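The Patient Planner

In a ground-floor laboratory at Nunberg, the software group led by Devendra Grewal has spent the greater part of two years on a problem that most visitors assume was solved long ago: how a robot arm should decide where to put its hand.

The group's planner, known as Kadow, takes in what the cameras report, proposes a set of possible approaches to an object, and discards those that would bring the arm into contact with anything else. What remains is ranked and passed to the controller. An earlier version chose the shortest path. The present one prefers the path that leaves the most room for error – a change that Mr Grewal regards as the most important of the project.

Kitchen objects form the standard test. They vary in size and shape, and many have rims, handles or holes that confuse a depth estimate. The view from the wrist is often the hardest to use, for at close range it holds very little that a program can measure against. The overhead view supplies the layout of the table, and the two must be brought into agreement before a grasp is attempted. 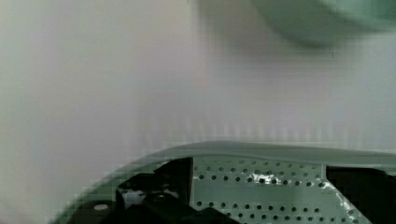
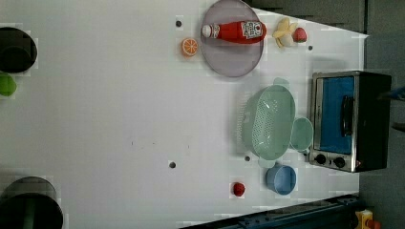
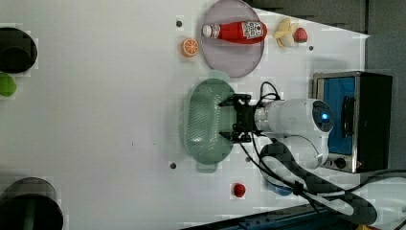 The wrist view comes first, followed by two views over the table.

Agreement between views is the work of a separate module, written with colleagues at Drurnham. It compares the position of each rim and edge as seen from both places, and where the two differ by more than 3 millimetres it asks for a further look. Early trials were slowed by such requests. In the most recent series of 309 attempts, a second look was needed in 93.

Mr Grewal is cautious about the figure. "A program that never asks again is not necessarily a better program," he said. "We would like it to ask at the right time."

The remaining difficulties are largely matters of tooling. Logs from the planner and the controller are kept in different formats, and tracing one poor grasp can occupy an engineer for most of a morning. A replay tool named Shukla, which places both records on a single timeline, is in use by four members of the group and will be offered to the Drurnham team in June.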